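Household manipulation (robotics)

Jun 4, 2018 · Ravia Reference Desk
6 min read

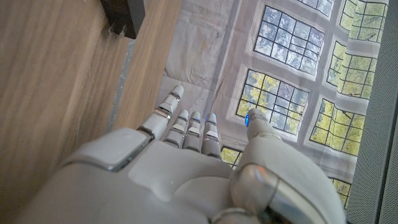
Household manipulation is the branch of robotics concerned with the handling of ordinary domestic objects by machine. It covers laundry, dish handling, tidying and the making of beds, together with related shop-floor tasks such as kitting and bagging. It is usually treated separately from floor cleaning and lawn mowing, in which the machine moves through a space but seldom has to grasp anything.

Cloth

Fabric is regarded as one of the harder materials in the field. A rigid part has a fixed shape and can be located by a small number of measurements. A sheet or curtain has no fixed shape, and its outline changes each time it is touched. Printed cloth presents a further problem for vision systems: a pattern with straight lines or repeated panels can be mistaken for real edges, and a fold may interrupt the pattern without marking the border of the cloth.

Most published methods divide the work into finding a graspable edge or corner, lifting, spreading and folding. Errors are most frequent in the first stage. Fingers may close on two layers instead of one, or push the cloth along the supporting surface without gripping it.

Hands and grippers

Two-jaw grippers remain common because they are cheap and easy to control. Multi-fingered hands with an opposing thumb can pinch, drag and smooth, but have more joints to coordinate and more parts to wear. The Harahap hand trials compared the two types on flat textiles over 1,586 attempts. The multi-fingered hand picked up single layers more often, while the two-jaw gripper needed less maintenance.

Performance

The Esenau laundry benchmark, introduced the previous December, uses a set of 500 items, including towels, shirts and printed panels. Items are presented crumpled on a table. Scoring is based on completion time and on the final position of the corners. Systems entered so far complete towels with fair reliability and do poorly on shirts. A person working at normal speed is faster in every category.

Undness, a contract linen plant, ran a feeding cell for 1,350 hours with 2 arms. The cell handled flat goods of known size. Mixed loads were still sorted by hand before reaching it.

Status

No general-purpose machine for household chores is in regular use. Single-task equipment works where the objects are uniform and the lighting is controlled, conditions more typical of a plant than a home.

See also: Grasp planning; Deformable objects; Industrial laundry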